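Home | News | Products | Retailers | Press | Contact

Daltell to Release Boxed Set of 100 Illustrated Landscape Cards in November

25/05/2021
By the Daltell press office

TRITBY. Daltell, the paper goods and card publisher, will release a boxed set of 100 illustrated landscape cards this November. The set is called the Butel Collection and will be sold through independent gift shops, museum stores and the company's own website.

The cards are sorted into eight groups: trees, rivers, hills, coast, villages, roads, gardens and sky. Each group has its own range of colors, printed on the divider at the front of that section. The trees group is in browns and golds. The rivers group is in green and gray.

Daltell began work on the collection after store owners asked for a card set that customers could use in more than one way. The cards can be kept as a collection, sorted by group, or used to play either of the 2 games described in the booklet. One game is a matching game for younger children. The other is a storytelling game in which players lay down cards in turn and add a line to a shared story. Both can be played with seven cards per person.

The box was made by Zarei, a packaging firm in Tritby that has supplied Daltell with boxes for seven years. It has a lift-off lid and a ribbon for pulling out the inner tray. The dividers are a little taller than the cards, so the groups can be found without emptying the box. The booklet sits in a sleeve under the lid.

Daltell looked at a large number of older picture cards while planning the set. Many of them came from private collections and had been handled for years. The design team paid attention to which drawings still read clearly when the surface was scratched, and to how rounded corners held up next to square ones. All cards in the Butel Collection have rounded corners and a low-glare finish.

The team also looked at where the lettering goes. A picture card is usually held near the bottom, and a title printed there is easily covered by the fingers.
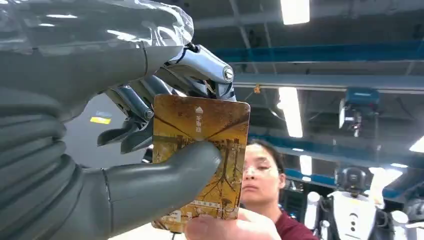 For the new set, the title of each landscape is printed near the top, in small type, and the lower half is left to the drawing. The card number is on the back. Buyers who want to keep the groups in order can use the checklist on the last page of the booklet.

The Butel Collection will be sold as a full set only. Single replacement cards can be ordered by number from Daltell for 8 months after purchase, with proof of purchase. Stores may order sets in cases of eight. Each case comes with a counter stand and one open set for customers to look through.

Retailers can ask for an order form now through the Retailers page. Sample cards from the trees and coast groups will be mailed to current accounts over the summer. Press requests for review copies should be sent through the Press page, with a mailing address and the name of the publication.

About Daltell

Daltell publishes card sets, notebooks and wall calendars. The company is based in Tritby and sells to gift shops, bookstores and museum stores.

Comments (4)

cardbox_mo: Will the dividers be sold separately? I have a lot of older cards and no good way to sort them.

Hillside Gifts: We had customers asking for something like this last winter. Please send the samples before August if you can, that is when we do our holiday orders.

pjt: Glad about the rounded corners. My square ones all went fuzzy.

reader44: is the price listed anywhere? I looked on the Products page and didn't see it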